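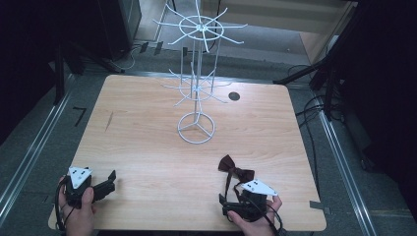

Bow tie in the right gripper, with the wire rack standing on the table.

Gallery: teaching Tostix to see thin things

Welcome to our little corner of the Trillari pages, and thank you for stopping by! We've spent most of October 2018 on the perception side of Tostix, our planning and control software, and I've been promising Chiyo Furukawa a gallery page for longer than I care to admit.

The bow tie task is the one everybody asks after. White wire on a pale table gives the depth code very little to hold on to - the arms of the rack fade into whatever is behind them - so Markos Kokkinos has rewritten the part that decides what counts as an edge and what counts as noise. The old version threw away anything thinner than 6 pixels, and I'm afraid most of a tie rack is thinner than that.

The dotted plates on top of the grippers give us position and tilt. Woo-jin Myung's tracker reads them, smooths the path over 200 milliseconds and passes it along to the planner, which then picks a spoke and works out an approach that keeps the dangling strap clear of the lower tier (or tries to, bless it).

We have 1,017 demonstrations labelled so far, and Kayode Adebisi has put the labelling tool on the shared drive under Nikum, with two sets of notes. Please read the newer set first. Corrections and kind words can go to Chidubem Anozie, who looks after this page when I'm away.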